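Asemgate Good Practice Guide for Hand-Held Grippers, second edition

Reviewed by Helmut Ruppert

The Asemgate guide is a 60-page ring binder with a set of wall cards, sold for use in workshops where people record or test gripping by hand. I worked from it for 22 sessions.

The first half covers the work area. Its rules are short and can be checked: a plain backdrop where possible, a fixed base for the test piece, cables routed clear of the operator's feet. The section on lighting is weaker. It warns against glare on white fixtures but gives no limit and no test method, so two people can read the same clause and set up differently. The older Futcombe sheets handle this better.

Part two deals with the approach. Pads should be square to the part before closing, and tall parts should be gripped near their fixed end. Flexible parts get a page and a half — too little, given how often a soft strip moves away from the pad. I used Urkatov's notes to fill the gap.

The inspection card is the best item in the set. It asks for pad wear, screw seating and jaw play to be logged every 90 minutes, and it fits on one side of paper.

At 950 for a site licence the price is high for a small workshop. The single copy is adequate if the cards are laminated. The index needs work, and clause 4 refers to a table that was dropped from this edition.
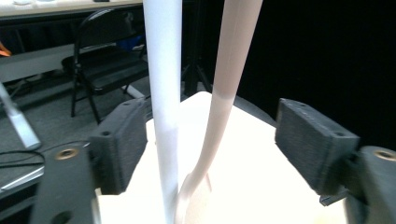
Approach to a straight white tube and a curved, flattened one, both pads open.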